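Busolska Blocks – notes on the tidying set

Maintained by Lotte Kramer. Last change: May 14, 2025

What is in this set

The set is about one small household job: wooden toy blocks lie on a surface and must be put away. It has 300 episodes, and each of them comes with a short written instruction in English. The blocks are colourful and of ordinary toy size. We did not sort them by shape before an episode, they are simply tipped out.

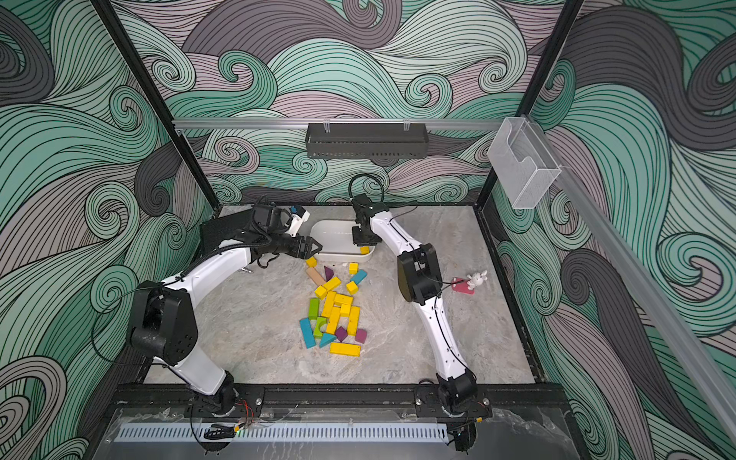 Blocks, white tray and bunny figurine on the marble-patterned surface.

Besides the blocks we use a few other objects, so that the instruction must say clearly what is meant. "Put the blocks in the tray" does not include the bunny. Annotators were asked to write "block" for every wooden piece and to give the colour only when it matters.

Names of objects

Please keep to the names in objects.txt. Lime green and mint are two different words there – lime green is for blocks, mint is for the wave pattern on the walls.
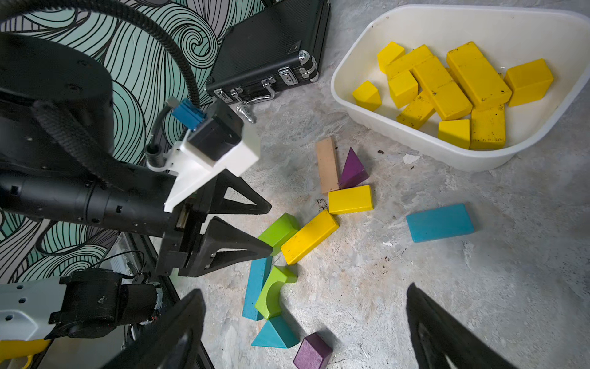 The chess piece is called "chess piece" in all instructions, and the case with silver latches is "briefcase". Earlier notes from January said "suitcase" in 12 places, this is now corrected.

Known problems

Episode 673 does not exist, the number was skipped. Some instructions still have American spelling – corrections are welcome.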